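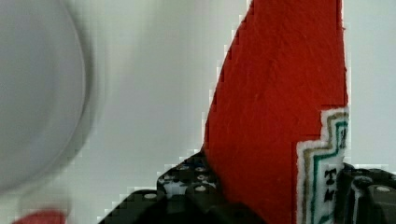 Wednesday, late morning. Felt ketchup bottle between the fingers, wrist camera.

Right, the Zevstead gripper kit. We've got it on trial until the end of February and Gunvor wants a yes or no before the quote lapses, so I'm writing things down as I go and will tidy up later (I won't).

Kit fitted without any fuss. The wrist plate Lech cut for the old fingers lined up on three of the holes and I opened out the last one with a round file. Firmware on the thing is build 2327, which matters because the release notes for the one before say the closing force setting gets ignored after a restart. Checked it by restarting twice. Setting stays put.

I like the fingers much more than I thought I would! All those studs and holes looked like a gimmick in the brochure, but they give a squashy thing something to press into. Felt is a rotten material to grip with smooth pads – it slides and bunches, and then you're holding a fold of it and the rest hangs off at an angle. Did 21 picks on soft stuff at the default force and 10 more at the lowest. Default is fine. Lowest drops things when the arm swings quickly, so let's not bother with it.

What I don't like is how much the fingers hide from the wrist camera. On the bottle the right one sits over the lower part of the label, so all I can really make out in the print is a capital T. Catalina's label matching needs more than that. She reckons she can grab a view just before closing and use that one instead, which sounds sensible, but it's her evening and not mine.
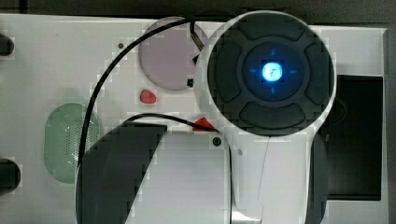
White handheld with the four-way pad, by the panel with the mauve circle. Centre button lit, blue arrows showing.

Next lot of targets is hard and shiny, with cables about, so a proper change from felt. I've put the speed down to a third for anything near a cable. Seija asked whether the fingers would mark white plastic. Don't know yet. I'd like to try a strip of the thin Kaltov tape on the studs first and see whether it changes the grip much.

Price: the Zevstead quote is over what we paid for the Sutter pair, but it includes spare fingers and the Sutter one didn't. Tamsin has both quotes.

To do:
– ask Zevstead if the fingers come in a narrower version
– Lech, can you redraw the wrist plate with the fourth hole moved?
– repeat the default force picks with Catalina's early view switched on
– find the other hex key, it was on my bench on the blue tray

Leaning towards yes, if they can do narrower.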